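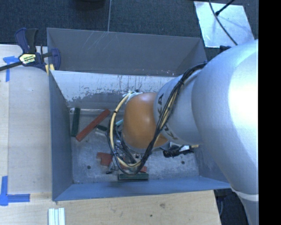
# Keeping small things in order at home

Since August I work from home, and the small things in my apartment became a real problem. Screws, buttons, batteries, toys of the children, everything was in the same kitchen drawer. I want to share what worked for us. Some of it I learned from my mother, and some of it I learned with mistakes.

## Sort first, buy boxes later

My first mistake was to go to the store Zaten and buy 11 boxes before I knew what I had. Half of them were too deep. Now I put an old bed sheet on the floor, empty one drawer on it and make piles. When the piles are ready, I measure the biggest one and the drawer also. Please measure the inside of the drawer, the outside tells you very little.

For the first week you can use what is in the house already:

- egg cartons for earrings, needles and thumbtacks
- jam jars for nails and screws
- the lower half of a milk carton for pens
- a muffin pan when you repair something and must keep the screws in the correct order

## Labels

Masking tape and a soft pencil are enough. I tried printed labels and they were beautiful, but each time I changed the content I was too lazy to print again. Put the label on the front side of the box and not on the lid, because lids like to travel from one box to another.

## Batteries

Keep new batteries in their package. The used ones go in a separate jar, with a piece of tape on the ends of the 9-volt ones, and I bring the jar to the collection point when it is full. Button batteries must be high up and closed, where small children can't reach them. This rule has no exception in my house.

## Washing plastic toys

Building blocks and other hard plastic pieces can be washed in a mesh bag, by hand, in warm water with a little dish soap. Rinse them well and spread them on a towel overnight. If you put them back in the box when they are still damp, the box will smell. Toys with batteries or with stickers I only wipe with a cloth.

## The drawer that sticks

When a wooden drawer doesn't slide well, rub the runners with a piece of plain candle. Take the drawer out completely, clean the dust with a dry brush, and then rub. I do it one time per year. Cooking oil is a bad idea, it becomes sticky and you will have more work than before.

## How much is enough

I kept one jar of mixed screws and gave the rest to a neighbor. In the big pile there were more than 640 of them, my son counted for two evenings and he was very proud. Buttons I still can't throw away.

Next I will write about the cabinet under the sink, when I have the courage to open it.

*October 2020*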